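The Fruit Bowl Comes Back to the Table

For a long while the fruit bowl was treated as clutter. Kitchens were photographed with bare benches, the apples went into the crisper, and the bowl itself ended up in the cupboard above the fridge with the fondue set. That is changing, and the change is showing up in homewares shops first.

Wukia, which sells tableware from a single shopfront and a website, moved 367 fruit bowls last August. It had ordered stock on the assumption that it would sell half that many by Christmas. Lobo, a larger retailer, now gives fruit bowls and baskets their own shelf, next to the bread bins. Its cheapest is a wire model and its dearest is a hand-thrown platter that takes up most of a small table.

The shape matters more than the price. A deep bowl looks generous but the fruit at the bottom gets squashed and forgotten. A wide, shallow one keeps everything in a single layer, so you can see what needs eating. Baskets let air through, and a cloth lining stops the weave from marking soft skins. A cotton tea towel does the job and can go in the wash with the others.

Bananas are best kept apart. They give off ethylene as they ripen and will hurry along whatever is beside them, which is handy if you have a hard avocado and a nuisance otherwise. Apples do the same. Citrus is less fussy and will sit on the bench for a week in mild weather, longer in the fridge. Star fruit bruises along the ridges and should go on top, or off to one side. Strawberries shouldn't be in the bowl at all unless you mean to eat them that day.

Then there is the imitation kind. Plastik has been making artificial fruit for display homes and shop windows for years, and it says more of its orders now come from ordinary households. Its range runs to 1,301 pieces, counting every size and colour of grape. The better ones have some weight in the base so they don't roll. Dust is the main complaint, and warm soapy water fixes it.

Colour is where most people go wrong, real fruit or not. The usual mistake is a patterned cloth underneath. Plain and dark works better — a teal, a navy or a bottle green will make an orange look brighter than any white tablecloth can. Flundix sells a heavy cotton cloth in four such colours, and the teal is the one that keeps running out. Behind the table, something pale and textured is enough. A woven screen will hide a power point and a stack of recycling at the same time.

You don't need many pieces either. One each of several kinds, spread out with space between them, looks fresher than a heap, and it means less going in the compost at the end of the week. 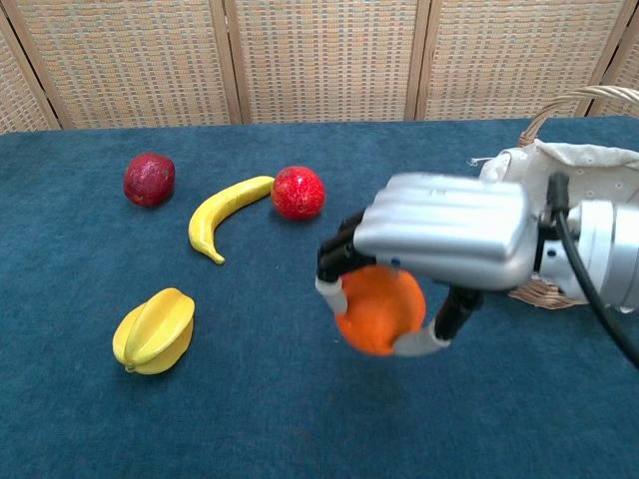
Buy for three or four days at a time and top up as you go. If the bowl is empty by the weekend, leave it out anyway and fill it after the next shop.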